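Storage chest

A storage chest (also box chest, blanket box, in some regions just "the box") is a piece of furniture for keeping things in. Usually rectangular, usually with a lid. One of the oldest furniture types in Europe, older than the wardrobe or the drawer.

History

Early ones were dug out of a single log. Heavy, split easily. Plank chests came later, then framed ones with panels that could move with the weather. In mountain areas the dug-out kind hung on much longer, mostly for grain and flour. Ingeborg Kälin's survey of farm inventories in the Brallura valley lists chests in nearly every household, often the most valuable item after the beds and the livestock. Wardrobes took over once houses got seperate bedrooms.
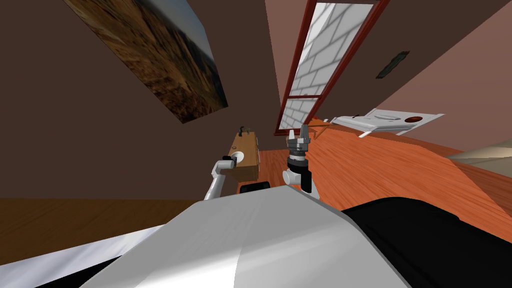
Construction

Sides nailed, pegged or dovetailed. Lid on iron hinges, or wooden pins in the cheaper ones. Many have a till, a small lidded tray inside at one end, for candles, papers, coins. The Dulard type stands on four short feet to keep the bottom off damp floors, and is normally 90 cm long. Sea chests have sloped sides and no feet.

Woods vary. Pine and spruce for everyday use, oak or walnut for show, stone pine for woolens becuase of the smell.

Use

Linen, clothes, grain, tools. Also used as a seat, a table, sometimes a bed for children. Dowry chests were painted with initials and a year, see Florian Kofler's notes on the Brallura painters.

See also

Coffer
Blanket box
Settle

Last edited 9 December 2020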